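Tatumdale Tinkerers Board > Desktops and Parts
Thread: Old Dell tower, stripping it for parts. Worth the trouble?

pikau_641
Got the side off the old Dell. I want to pull the hard drive, the processor and whatever memory is in there, then scrap the shell. A guy at the Troseck swap meet told me these still bring decent money in pieces. I have my doubts. Pics of the tower and a drive in its caddy.

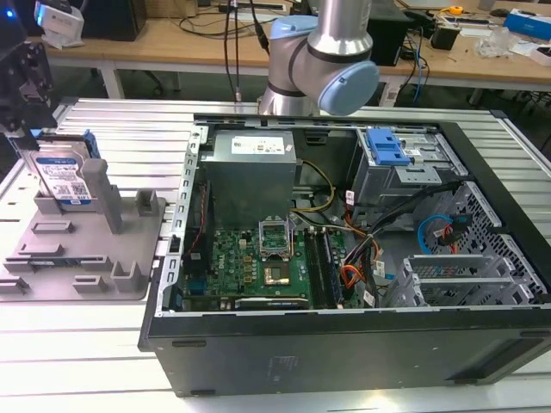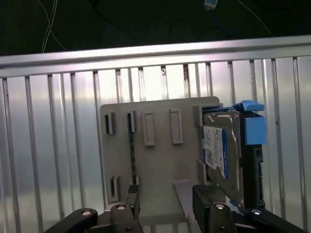
RE: Worth the trouble?

slotcover9
Decent money for whom? I parted out two of these in January and made enough for lunch. The power supply went for scrap weight. The case I ended up paying to get rid of.

marciniak_parts
Disagree with slotcover. You sold in the wrong place. Wiped drives move fine if you show the health readout in the listing. Without it I wouldn't buy one either.

slotcover9
A health readout on a used 3.5-inch drive tells you it worked on the day somebody ran the test. I've had two "healthy" ones quit inside a month.

RE: RE: Worth the trouble?

ghostfan
Socket bracket is up in the first pic and the chip is sitting right there. Close that thing or take the chip out. Don't leave it like that while you fish around with the power cables.

pikau_641
It's coming out next. Is the gold color on top anything? The swap meet guy went on about gold.

ghostfan
Can't tell from a picture. People on the scrap sites talk up gold all day and then show you a bucket of nine hundred chips. You have one.

marciniak_parts
Sell it as a working processor with the model number in the title. Forget the gold.

slotcover9
If it works. Has anybody seen this machine boot?

pikau_641
Not me. It came without a power cord.

slotcover9
So "untested" goes in the listing, and there goes your price.

marciniak_parts
Cords are cheap. Put it back together, boot it once, write down what the setup screen says, then take it apart. Keep the blue drive latch too, people break those.

ghostfan
I'd believe that when I see one sell.

pikau_641
OK, I'll look for a cord before I pull anything else. If it doesn't start, the whole lot goes to the recycler.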